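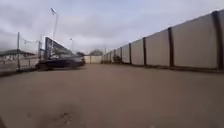 Fig. 1. Outdoor test stretch, with the long paneled wall on the right and mesh fencing on the left.

Jornisness Shared Workshop
Build a Small Rover, Session 5: Following a Wall Outdoors
Handout, 16 August 2025

By now your rover drives straight on the workshop floor and stops when you tell it to. Time to take it outside! We'll be working on wall following, my favorite part of the whole course, where a few lines of code start to look like good sense.

What the rover needs to know
Two things: how far it is from the wall, and whether that distance is growing or shrinking. The side sensor gives you the first. You get the second by subtracting the last reading from the new one. Steer on both. If you steer on distance alone the rover weaves like a shopping cart with a bad wheel (try it once, it's fun to watch).

Starting values
Target distance from wall: 500 mm
Reading to reject as noise: anything over 3820 mm
Steering center: 101 on the Binum board. Yours may differ, so check it with the wheels off the ground.

Posts and panels
Look at the brown posts in Fig. 1. A post may give a different reading from the panel next to it, and at speed that comes through as a sudden jump. Keep the last five readings and use the middle one. Don't use the average! One wild number drags an average a long way, and the middle value hardly notices.

The dark line of shadow along the foot of the wall matters only if you are using a camera. Those of you on the Karras camera kit should set the search area a little above it.

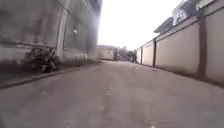

Fig. 2. Concrete lane with a curb on the left and a cream wall on the right.

Choosing a side
In Fig. 2 you could follow either side, and the two are very different jobs. The cream wall is plain between its pillars. On the left there's a raised curb, a strip of soil with a shrub in it, and only then the gray wall. A sensor mounted high will measure to the wall or to the leaves, and the wheels will meet the curb first. So follow right, and mount the sensor on that side.

Before you drive
Charge the pack fully and tighten the wheel nuts. Test the stop button with the motors running. Walk beside the rover the whole way, and stop it for any person or vehicle.

To do before next time
Save one full run as a log file and plot distance against time. Mark the spots where you think it passed a post. Flesora boards write the log to the card; on Binum, leave the cable in until the light goes out. We start on turning corners in October, so hang on to your logs.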